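4.2 Sorting small display parts

The third strand of the study deals with small assemblies in which a flat, metal-faced component is joined to a circuit board. Parts of this sort reach the Visau site mixed in with cable ends, loose screws and broken housings, and they caused more disagreement between sorters than any other group. Talavera and Petkov had already noted the problem in the pilot round, where the same tray, sorted by two people, gave different results for these parts while the results for batteries and plain boards hardly changed.

The trays used in this part of the work were drawn from a stock of 2,000 parts held by Lirmont, the firm that runs the Visau site. From that stock, 522 parts were set aside because they had a flat face on one side and some length of board still attached. Parts with a cracked face were kept in. Parts where the board had come away completely were returned to the general stock and are dealt with in section 4.4 together with the bare boards.

Sorting took place at a long bench under a pair of strip lights. Each sorter was given one tray at a time and asked to place every part in one of three groups: parts to be kept whole, parts to be split into face and board, and parts to be sent on as mixed scrap. No time limit was set. Sorters could turn a part over as often as they liked but were asked not to bend the board or pull at any connector, as this had damaged a number of parts in the pilot. Where a sorter could not decide, the part went into a side box and was looked at again at the end of the tray.

The decision rests mainly on the edge where the face meets the board. A part with its connector strip in place and lying flat can normally be kept whole. If the strip is lifted at one end, or if the board has started to peel away from the back, the part should be split. The written guide given to sorters (Appendix B) says this in a few lines and shows a line drawing of each case. In practice the edge is narrow, and sorters told us that they often judged the part by its face instead, which is larger and easier to see. 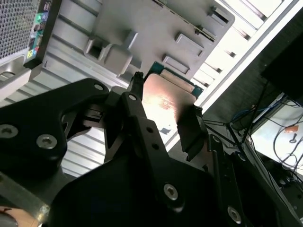
Figure 3. Flat component with copper-beige face, circuit board and beige connector strip along its upper edge. Bright reflection at lower left.

The part in Figure 3 has many of the features that made this group hard to sort. The board is a dark teal-green and the strip that lies along it is beige, running parallel to the top edge of the component, so the two are easy to tell apart by colour. The face is another matter. Under direct light the lower left turns almost white, and the faint brownish streaks and blurred markings are made out only across the middle. A sorter who looks at the bright area first may take the whole face to be clean, and one who looks at the middle may take the streaks for damage. Neither reading tells us anything about the connector.

We asked sorters to say aloud what they were looking at while they worked, and Atanasov took notes. The notes show that the face was mentioned first for most parts, and that the word "scratched" was used for marks of quite different kinds: rubbed patches, residue from adhesive, printed codes that had partly worn away and real scratches in the metal. Two sorters described the same part as scratched and as clean within one afternoon. When the part was brought back to them they agreed that it had a worn printed code and no scratch at all.

Light played a large part in this. The strip lights at Visau hang directly over the bench, and a metal face held level sends the light straight back to the person holding it. Sorters with more practice tilted the part away from them without being told to. Newer sorters tended to hold it flat and move their heads. We therefore repeated part of the work in July with the lamps turned off and a cloth screen across the window, which gave an even and rather dull light over the whole bench. The printed markings were easier to read in these conditions and fewer parts went into the side box. The edge of the board, on the other hand, was slightly harder to judge, as it no longer threw a clear shadow.

Results for the two lighting conditions were entered in Collex by Stoyanova, using the same codes as in section 3. A part was counted as agreed when all its sorters had placed it in the same group. Parts placed in the side box and later moved were counted under their final group, with a note of the first choice. We did not weight the results by the size of the part. Østergaard checked the entries against the paper sheets and corrected those where the tray number had been written down twice.

The main change between the two conditions was in the middle group. Under the strip lights, a good many parts with sound connectors were put forward for splitting on the strength of marks on the face. Under the even light most of these moved to the group to be kept whole. The mixed scrap group stayed much the same, which fits with what sorters said about it: a part that is bent or has lost most of its board is plain to see in any light.

Some limits should be noted. All the parts came from one site, and the site takes in more office equipment than household goods, so faces with a copper or beige tone may be more common here than elsewhere. The sorters knew that their choices would be compared, and may have taken more care than on an ordinary shift. We also had no way of testing whether a part placed in the first group still worked. The groups describe the state of the part as it appears to the person at the bench and should be read in that way.

Perić, which handles the parts after they leave Visau, has since asked for the connector edge to be checked before the face. The revised order is given in the second version of the guide, and its effect on agreement between sorters is taken up in section 5.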